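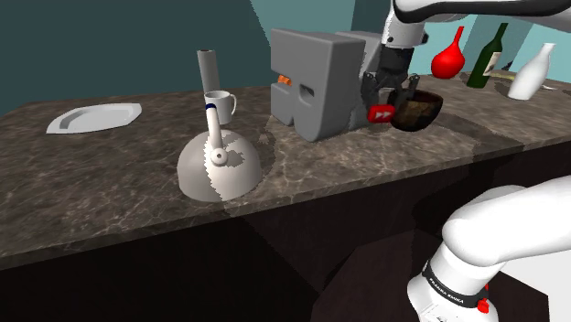
Figure 4.1 A long kitchen counter with a pale plate at the far left and a white mug farther along.

Chapter 4
Where Does Your Hand Go First?
Storage, Reach and the Working Kitchen

When I moved into my second apartment in Clernon, I put the mugs in the cabinet to the left of the sink, because that was where the mugs had been in my first apartment. The kettle lived on the other side of the room. For 2 years I crossed the floor every morning, half asleep, got a mug, crossed back, and never once thought about moving them. I was studying kitchen design at the time! I had drawn maybe a dozen floor plans that semester, all of them very proud of their work triangles, and I was walking laps for a cup of tea.

So this is a chapter about putting things away. You've already met the big pieces in Chapters 1 through 3 (the sink, the stove, the refrigerator, and the stretches of counter that tie them together), and by now you can probably sketch a decent layout on the back of an envelope. What we haven't talked about is what goes in it. Forks, flour, the good scissors, the lid that fits nothing. A layout can look lovely on paper and still drive a cook up the wall if the pans are three steps from the burner.

My teacher, Viorica Stoica, used to start this unit by sending us home to cook an egg. We had to write down every door and drawer we opened, in order, and bring in the list. Mine ran to a page and a half. Sebastian Olteanu, who sat next to me and shared a tiny galley kitchen with his brother, had seven lines. He never let me forget it, and his kitchen was a third the size of mine.

The idea we'll lean on most is called first use. You store a thing near the place where you first need it, even if you end up using it somewhere else later. A stockpot gets filled before it gets heated, so it belongs by the sink. A skillet goes straight on the burner, so it belongs by the stove. Colanders cause arguments -- I keep mine by the sink, and Rodica Zamfir, who read an early draft of this chapter, wrote "no!!" in the margin. We'll get to her side of it in Section 4.3.

After that we'll look at reach. Some shelves you can get to with your elbows bent, some take a stretch, and some take a stool, and the trick is matching them to how often you grab what's on them. Then comes the countertop itself, and the touchy question of what gets to live out in the open. I have opinions about bread machines.

Before you read on, do the egg exercise. Use your own kitchen, don't tidy up first, and write down each door and drawer as you open it. If you don't eat eggs, make toast. Keep the list somewhere safe, as you'll be marking it up at the end of Section 4.1.

Words to watch for in this chapter: first use, point of use, easy reach, dead corner, landing space, duplicate storage.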